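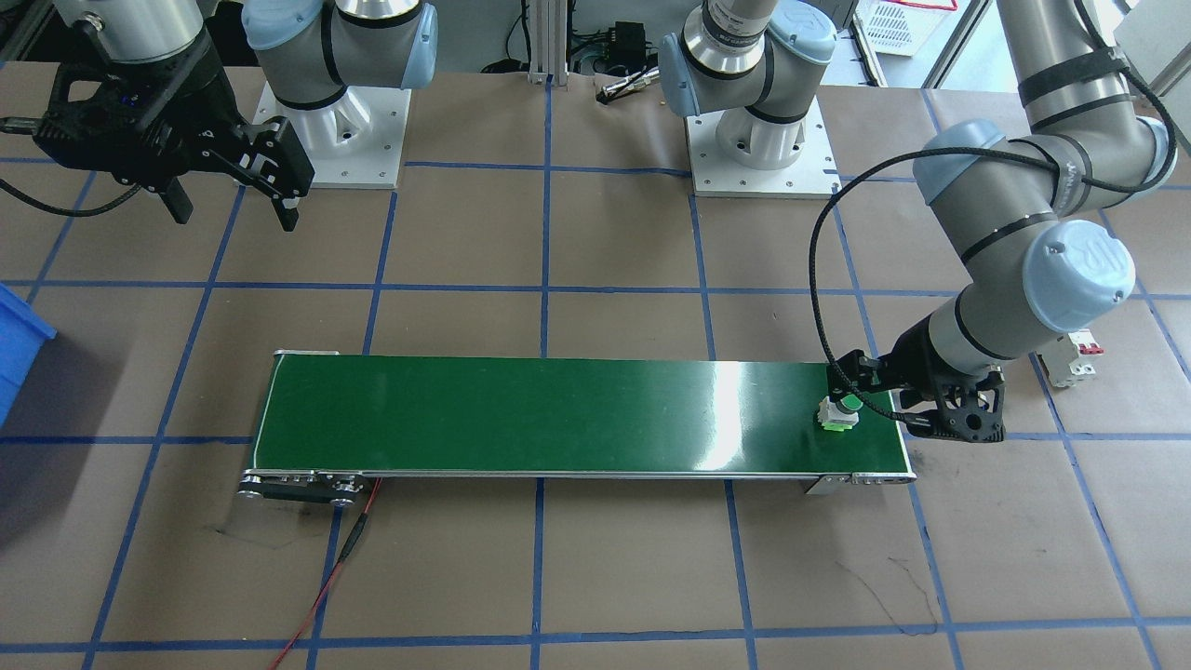
How a Conveyor Belt Works

by Leonie Riedl

A conveyor belt is a floor that does your walking for you. You have met one if you have ever put a tin of beans down at the supermarket and watched it set off towards the till without so much as a goodbye.

The main part is the belt itself. It looks like a long flat strip, but it is a loop, like a very large elastic band. Half of it is on top, carrying things. The other half is underneath, going back the way it came with nothing to do. After a while they swap over, so it's all quite fair.

At each end the belt goes round something that turns. This might be called a roller, a drum or a pulley, depending on who you ask and how long they have been in the job. One of them is joined to a motor. The motor turns the pulley, the pulley grips the belt, and the belt has no choice but to come along.

The grip is called friction. It's the same stuff that stops your socks sliding on carpet and then lets you down badly on the kitchen floor. If a belt is too slack, the pulley spins round inside it and the belt stays put. Magdy Samir, who mended belts at the Plimdale biscuit works for years, says a slack belt is like a teenager on a Sunday. You can hear all the machinery going but nothing gets up.

Along the sides there is a frame, often made of metal. Aluminium is popular because it is light and doesn't rust the way iron does. The frame holds everything straight. A belt that isn't straight will wander off to one side, rub its edge to shreds and make a smell. 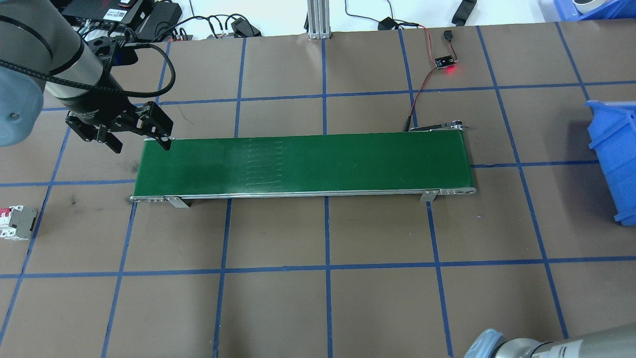

Why are so many conveyor belts green?
Mostly habit. Belts come in black, white, blue and other colours too. Green became a common choice for factories a long time ago and people went on ordering it. Food factories often like blue, as there isn't much blue food, so a scrap of blue belt in the mashed potato is easy to spot.

Belts come in all sizes. A small one can sit on a table. The longest one at the Gaveck quarry is 1,288 metres from end to end, and it carries nothing more exciting than gravel. A pebble riding on it sees a great deal of countryside and doesn't appreciate any of it.

Make your own

You will need two cardboard tubes, a shoebox with no lid, two pencils and a strip of cloth 5 cm wide. Push the pencils through the sides of the box, one near each end, with a tube on each. Wrap the cloth round both tubes, pull it tight and tape the ends together. Tape each tube to its pencil, then turn one pencil. Put a raisin on top and send it to somebody you like.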